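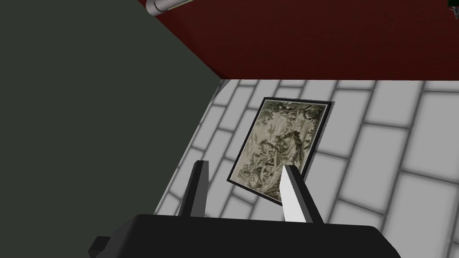 Finger alignment should be checked before every batch of simulated runs, and most teams skip it. At Vurnach we reset the gripper model to its zero pose every 12 runs and compare the gap with the drawing. Kalliopi Georgiou thinks 1000 would do. I disagree — an offset in one finger joint spoils a grasp on a thin frame long before it shows up on a block. The check takes five minutes. Retraining took us most of March, and I would sooner spend the minutes.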